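Home | Notebook | Kiln log | Contact

Monday, late afternoon

Back at the tableware again, and glad of it. Soledad Brannigan and I spent a good while on the bowls with the thin dark brown line at the rim — I do love that line, it makes plain white glaze look finished. Quang Vi would like it a hair wider for the Gronar set, and he may be right, but let's try 3 test bowls first.

The cream tray with the little mouse (Marcus insists it's a hamster!) stays in for now.

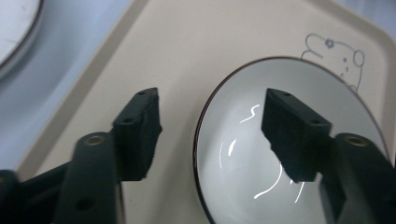
Trinity wants the glaze notes by morning, so I'll type them up after supper.

Recent entries
Rim test 46
Mulley clay, second bag
Shelf labels

Contact the workshop | Back to top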